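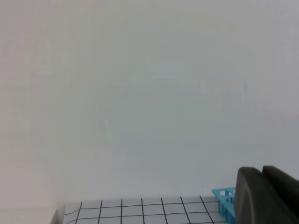 Kornholm started as a folder of notes on how I lay out my craft table, and it has grown into a set of 324 short write-ups with photos, so I figured it needed a README. Mostly it's about work surfaces: what I put down, how I square things up, what I'd do differently. My favorite is still a white surface with a thin black grid, set up against a plain pale wall. I love how crisp the lines stay even when you look across it from really low down (great for lining up a long edge by eye!), and a quiet background keeps my attention on whatever I'm cutting.

What's in here

The notes folder has one text file per layout, each up to 400 words. The photos folder goes with it, same numbering. I skipped 7 entries that were just me complaining about glue, so there are gaps, sorry!

Naming

Anything starting with "rurn" was done at my old place in Rurnthorpe, and "trak" means the Trakus paper kits, which I did over one long winter and still have folded bits of in every drawer.

To do

Redo the index. Add the Dehghan box patterns (I have them on paper, I just need to type them up). Fix the spelling of "parallel" pretty much everywhere.

Use any of it however you like, and if a measurement looks wrong, please tell me.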